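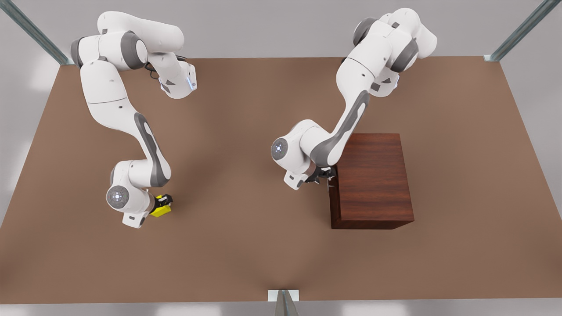
Two white robot arms above a brown tabletop. Computer rendering.

Wesutix offers free exchange of controller for Bezerra knee wrap

Wesutix, the maker of heated wraps from Budcombe, will exchange the hand controller of its Bezerra knee wrap without cost for the customer. The exchange begins in January and it concerns only the first version of the wrap, which was sold with a gray controller and a slide switch. The newer version with push buttons is not included.

The reason is the automatic shut-off. In the first version the wrap should turn itself off after two hours. The company received 289 complaints from customers who wrote that the wrap had stayed warm for longer than this, in most cases during the night. Wesutix tested controllers that were sent back and found that the timer starts again from zero when the slide switch is moved by accident, for example when the person turns over in bed and the controller lies under the leg. The switch moves too easily, and there is no sound or light which tells the user that the time was started again.

The company has no report of a burn. It describes the exchange as a service measure, and the wrap itself does not have to be sent back. Only the controller is changed. It is connected to the wrap with a plug, and a customer can do the change at home in a short time, without tools.

"We received the first letters and we thought that people had maybe not read the instructions," said Iolanda Marinho, who is responsible for customer service at Wesutix. "Then we put one of these controllers under a pillow in the office and moved the pillow a little, and the timer started again. After this we could not say any more that it was the fault of the customer."

The new controller has a button that must be held down until a short tone is heard. A small display shows the minutes that remain. The shut-off time stays at two hours and it cannot be made longer. Some customers had asked for a setting of four hours, but the company did not want to add it. The three levels of heat are the same as before, only the lowest level is now the one which is active when the wrap is turned on. In the first version it was the middle level, and this was also a subject of several letters.

The cord is different as well. It was 8 feet long and will now be 11 feet. Marinho said that many people use the wrap in an armchair which does not stand near a wall outlet, and that they were using an extension cord that was made for a lamp. The company does not recommend extension cords for any of its products. With the longer cord it hopes that fewer people will need one.

To receive the new controller, customers must fill in a form on the website of Wesutix or ask for the form in the store where the wrap was bought. The number printed on the back of the old controller has to be written in the form. A receipt is not required. If the number cannot be read any more, a photo of the controller is enough. Persons who have bought the wrap second-hand can also take part. The old controller should be put in the envelope that arrives together with the new one, and the postage for this envelope is already paid.

Until the new controller arrives, Wesutix asks users to pull the plug from the outlet before they go to sleep and not to trust the timer. During the day the wrap can be used as before.

At the physical therapy practice in Hirkgate, Jamshid Babaei has several patients who use the Bezerra wrap between their appointments. He welcomes the new controller, but he says that the more important habit is to look at the skin. Many of his older patients feel heat less well on the lower leg, and this is true in particular for persons with diabetes. They notice too late that the wrap is too warm.

"I tell them to take the wrap off after twenty minutes and to look at the knee in good light," Babaei said. "Light pink is normal and it goes away. If there are spots or a pattern like a net, then they should stop using heat and show it to a doctor."

He also advises against the use of a wrap over a cream for muscle pain, against sitting or lying on top of the heated part, and against heat on a knee that is swollen after a fresh injury. In his experience, moist heat feels stronger than dry heat at the same level, so a patient who puts the damp cloth insert in the wrap should begin one level lower. The insert must be wrung out well. It should never be dripping when it is placed in the pocket.

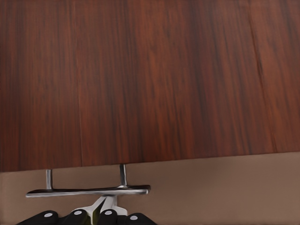

Can the cover of the knee wrap be washed together with the new controller attached?

The controller and the cord must be removed first, and then the outer cover can be washed by hand or in the machine on a gentle cycle with cool water. The heated part inside the cover should only be wiped with a cloth. Let the cover dry completely in the air before you close it again, and do not use the heat of the wrap itself to dry it.

Stores in Budcombe and Hirkgate have removed the first version from their shelves, and they will sell the wrap again when the new controllers are packed in the boxes. The price will not change. Customers who prefer to have their money back instead of a new controller can return the complete wrap to the store, and in this case the receipt is needed.

The shoulder wrap and the foot warmer of the same company have a controller of a different type and are not part of the exchange. Wesutix says that it has checked both. The form can be sent in until the end of June, and the controllers will be mailed in the order in which the forms arrive.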